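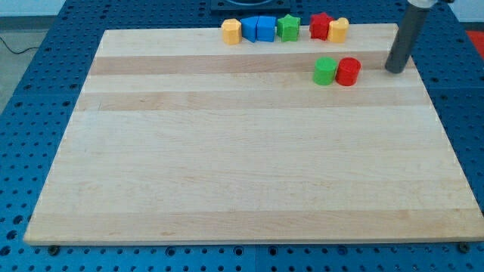
3.2 Why kids sort the way they do

I came to this question sideways, through my niece's toy shelf in Nitamstead, and I've never quite shaken off the feeling that the shelf taught me more than the first year of reading did. What I wanted to know is simple enough: when a child of preschool age is handed a pile of stuff and told to "put the ones that go together together," do they go by color or by shape? Older work treated this as a contest with one winner per age group, and I went in expecting the same. Figure 1 gives a fair idea of the material, with a row of small colored blocks along the back of a board, and you can see the trouble right away: two of them are blue, but they don't have the same shape, and next to them is a green star. A child who puts the two blues together is telling me something. A child who puts the star with her own shoe (yes, this happened, and more than once) is telling me something too, and I had no code for it.

Figure 1. Colored wooden blocks lined up on a board.

So we threw out the two-way coding after the pilot. Toivo Vainio, who did the second coding for the whole set, had been grumbling about it from the start, and he was right. We moved to what I'll call the Drenard scheme, after the street our lab is on, where every grouping gets a label for what the child did and a separate label for what the child said about it. The two often don't match! Plenty of kids sort neatly by color and then tell you, with great confidence, that these ones are "the pointy family."

The sample was 38 children from two preschools, Bamilska and Opoku, and each child had 30 minutes with us at most. That's long for a four-year-old. Most sessions ran shorter, and we stopped whenever a child wanted to stop. Across all of them we ended up with 2,350 coded groupings, counting re-sorts as new ones, which I know some readers won't like. I went back and forth on it myself. A re-sort is a change of mind, and changes of mind were what I'd gotten most curious about by August, so in they stayed.

One more thing on wording. At Bamilska the teachers say "match" all day long, at cleanup and at snack, and at Opoku they mostly say "sort." We kept our own instruction the same at both places, but I doubt the children heard it the same way - a kid who has spent a year matching lids to jars has a pretty firm idea of what matching is for. We come back to this in Section 4, where the difference between the two schools is bigger than the difference between the age groups, and where I try to work out how much of that is the words.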